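Stistari is hiring a controls engineer in Ocampo. You'll own the code that turns recorded gripper motions into contact-aware trajectories for bathroom cleaning, and the tools we use to replay them. C++ and Python required. Contract runs 24 months, starting in May. Send a resume and one code sample.

Comments (2)

weto_fan: Is remote OK?

Ganel: Does the planner run on the arm or off board? The post doesn't say. 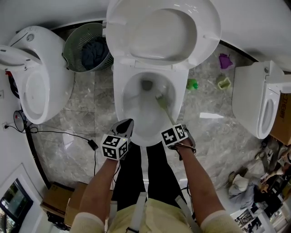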